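Wrist cable, again

Quick one tonight because I've got to be up early and I still haven't eaten. Third post on the arm. If you missed the other two: I'm building a small robot arm in the shared workshop behind the old Trikilus building, it's meant to pick up laundry and put it down somewhere else, and it's taken over my life since April.

So. The wrist cable.

Last time I said it was sorted. It wasn't. I'd run the camera lead down the outside of the forearm with those sticky-backed clips, the cheap ones, and every time the wrist rolled past a certain point the lead went tight and the picture dropped out. Not every time. Every time except when somebody was watching, basically. Nesma came over to look and it did 14 rolls in a row without a fault, she shrugged, went back to her bench, and on the next one it died.

Took the whole forearm cover off. Six screws, one of them already chewed (me, in May). Inside there's more room than I remembered, so the lead now goes up the middle, through the elbow, with a loop of slack by the wrist joint about as big as a teacup handle. Spiral wrap over the loop so it doesn't snag on the servo horn. Hot glue at the elbow end only. Do not glue both ends, I did that on the shoulder and had to cut it all out with a scalpel.

While it was open I swapped the wrist servo as well. The old one had play in it, you could wobble the gripper side to side by hand and hear it click. New one is the same size but metal gears, and it's noisier, a sort of whine when it's holding still. Hatem says it's hunting and I should widen the deadband. He's probably right. I widened it a bit and the whine went but then the fingers didn't come back to quite the same place, so I put half of it back. Now it whines a little. Fine.

The fingers are still the printed ones, version five. Black, long and thin, narrowing to a point. Versions one to three were fat and blunt and just shoved cloth around like a snow plough. Four was nice but snapped. Five is four with more walls and a bigger radius where it joins the bracket, and printed lying down so the layers run the length of it. I've got two spare pairs in the drawer marked SHAWKY, which is the name of the arm, don't ask, it was Nabila's idea and it stuck.

Tips. I tried heat shrink on the tips, then a dab of silicone, then cut up rubber glove. Silicone was best for grip but it picks up every bit of fluff in the building and after ten minutes it's got a beard. For now they're bare plastic. Bare plastic slides off a flat cotton sheet but if there's a fold to go for it can usually get hold of it. So the trick is going for folds, and hems, and any sort of edge really. Anything raised.

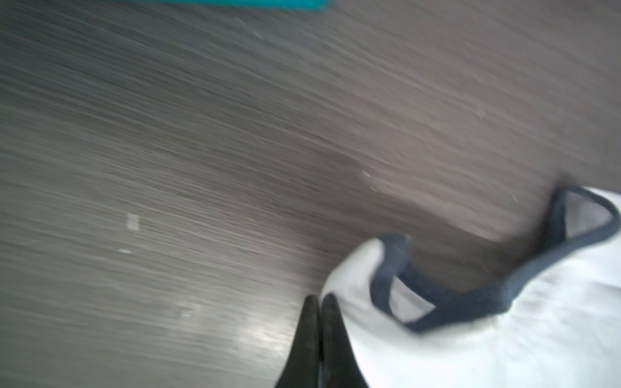
Which brings me to speed. I'd been running the approach far too fast. I had the move from the home position down to the table set to whatever the default was in the library, and the default was written by someone with a much stiffer arm than mine. Everything shook on arrival. The picture from the wrist was mush for most of the way down and only cleared up after it stopped, and the bit of code that looks for edges was trying to work on the mush. No wonder it kept choosing daft places to pinch.

What I've got now is two stages. Fast down to a hand's width over the table, stop, wait, look, then slow for the rest. The wait was the bit I kept getting wrong. Too short and it's still wobbling. Too long and a single pick takes for ever and I lose the will to live. I ended up just putting a number on the screen for how sharp the picture is and waiting until it goes over 83. No science in that at all, I watched it for a bit and 83 was where the picture looked ok to me. Rūta asked what the units were. There are no units Rūta.

I also turned the exposure time down, which everybody had told me to do weeks ago, and yes, it's better, and yes, now it's too dark. So I need a lamp. The strip lights in there are miserable, and the table gives a nasty shiny patch if the light's low and straight on. Pei-shan has a desk lamp with a diffuser she isn't using so I'm going to borrow that and try it from the side.

Numbers, for those who like them. I did a proper run on the new wiring: 23 picks with the same pile, reset by hand each time. Camera didn't drop once. Not once!! The picks themselves were another matter. Some were lovely. A lot of them closed on air a whisker next to the cloth, which tells me the calibration between camera and fingers is off by a few millimetres, and always off to the same side, which is good news as these things go. If it was off in all directions I'd be crying. I think the camera bracket went back on slightly twisted when I did the servo. There's a washer left over on the bench that I can't account for so I have a fair idea where it should be.

Rough order of jobs, mostly so I remember:

Washer. Find where it goes. Take bracket off, put it back on straight.
Redo calibration with the printed board, and tape the board DOWN this time.
Lamp.
Put a limit on how hard the fingers close, the servo gets hot if it's pinching thick cloth for long.
Log file. It stopped at line 3101 both times I ran it overnight and I don't know why. Same line both times so it's not random. Could be the disk filling up, could be me.
Pay Comora for the filament.

On that last one, somebody in the comments asked which filament. It's just plain PETG from Comora, the place by the station, matt black because that's what they had on the shelf. I did try the Pretness flexible stuff for one set of tips and it came out all strings, my nozzle's probably too hot for it. Might have another go if I get a free evening. The roll's been sitting out in a damp workshop for a month as well which can't help. Should of bagged it.

Other question was about the gripper motor and whether one is enough. Yes, one servo, two fingers, linked with a pair of little gears so they close together. Gear teeth are the part I'd do differently. They're printed too and there's a bit of slop between them, so when the tips meet one gets there a hair before the other. For laundry it doesn't matter. For anything small it would drive you mad. If I was starting over I'd buy brass ones and make the bracket fit round them, but I'm not starting over, I'm going to finish this one first.

Files for finger v5 are up in the usual place. The bracket file is the OLD bracket, I know, the hole spacing is wrong for the metal gear servo. I'll swap it when I've put the new one through a few more hours. If you've already printed it you can open the holes out with a drill, a file took me most of an evening and the drill took no time.

Also thank you to Nabila for holding the forearm up while I fished the lead through the elbow with a bit of garden wire. It took three goes and she missed her bus.

Right, toast, bed. Lamp pics next time if Pei-shan remembers to bring it in.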